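Saying the small things out loud

1/1/21

My husband Villads and I have been married long enough that we had stopped asking each other questions. I don't mean the practical ones (did you ring the dentist, is there any milk), because we are very good at those. I mean the kind you ask when you are first courting and want to know everything about a person, down to which biscuit they would choose from the tin.

So in January last year we signed up for a couples' evening course at Hafstein, the old meeting house down by the harbour. It was run by a lovely softly spoken man called Grímur Damgaard, and I will admit I nearly turned the car round twice on the way there. I had pictured a circle of chairs and a lot of weeping. There was a circle of chairs, but there was also very good soup, and the only person who cried the first night was me, over something to do with my mother's curtains that I still can't properly explain.

The exercise that has stayed with us is the simplest one. You sit facing each other and one of you talks for two minutes while the other says nothing at all — no nodding along, no "yes, but". Then the listener says back what they heard, and you swap. Villads is a quiet man and I am not, as you will have gathered, and the first time we tried it I learned that he had been worrying about his job since the summer. All those suppers across the same table and I hadn't known!

We do it at home now, after the washing up, with the phones left in the hall. Some evenings it is all rather grand and tender, and some evenings he uses his whole turn to talk about the gutters. I've grown fond of the gutters.
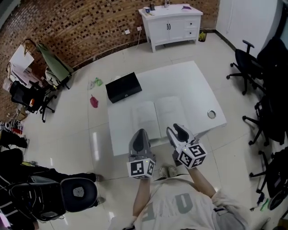 What we still get wrong

I interrupt. I always have, and my sisters are worse. Villads goes silent when he is hurt and I rush in to fill the gap, so now we have a word for it, "Plilstead", after the village where we once had a dreadful row about a map. Whoever says it gets ten minutes alone with a cup of tea, and then we try again.

We're going back to Hafstein for the follow-up evening as soon as they run one, and I have already asked about the soup.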